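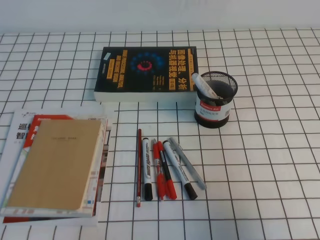
The table on Friday morning, with the pens laid out for sorting.

Desk Things, Room 5

Welcome to the small gallery of our study room at Jolament. In March we decided to make order on the shared table, which is white with thin black lines. The lines are very practical when you want to put things straight. 

The thick book with the dark cover is a Chinese textbook on image processing, analysis and machine vision. The title is in yellow-orange characters, and there is a ring of blue dots with a red ring in the middle. Many students ask for it before the exams, so please return it to the table when you finish your chapter.

The pen holder is black wire mesh and has still its Comix label on the front. One white marker is standing in it. I like this kind of holder, the dust falls through and you can see quickly what is inside.

In the row are pencil, pens and markers together. The red pencil is sharpened. The white marker with the black cap I use for labels, and the red ones are for correcting.

The stack of books with the notebook will go to the shelf next to the Zolley cabinet. Fiachra Kinsella keeps the list of what is borrowed, and you can ask him for the key after 2 in the afternoon.

Contact: Jolament Study Room, extension 2984 | © Jolament | Back to top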